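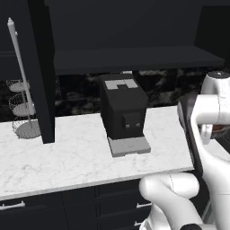
From: Mohammed-Awal Ankrah
Date: 2021-11-21
Subject: Re: Kitchen chores, are we there yet?

> The Zapata results look good to me. If an arm can shift
> crockery in simulation, what is left before it can clear
> up after dinner at Cernanholm?

Quite a lot. I ran the Tastby kitchen again with the stock controller, 100 episodes per chore. Moving one bowl on an open worktop is close to solved. Two bowls standing close together is a different matter, as the fingers need room on both sides of the rim and the planner treats the neighbour as fixed. 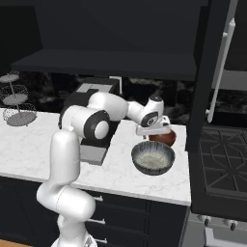 Gripper above the reddish-brown bowl, grey fluted bowl in front.

Of the 23 failures on this chore, 12 were contact with the wrong bowl. The remainder were grasps on the rim that slipped during the lift. Friction in the simulator is generous, so I would expect worse on real glazed ware.

The second problem is what the wrist view offers at close range. A large plain surface gives the pose estimator very little to work with. 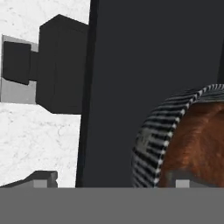 Stamley's suggestion of fusing the wrist and room views helps, but it adds a calibration step that a household will not carry out. I would not claim more than single-item tidying at present. Wiping, stacking and anything involving water are untested.

Logs are on the list server under run 1219.

M-A. A.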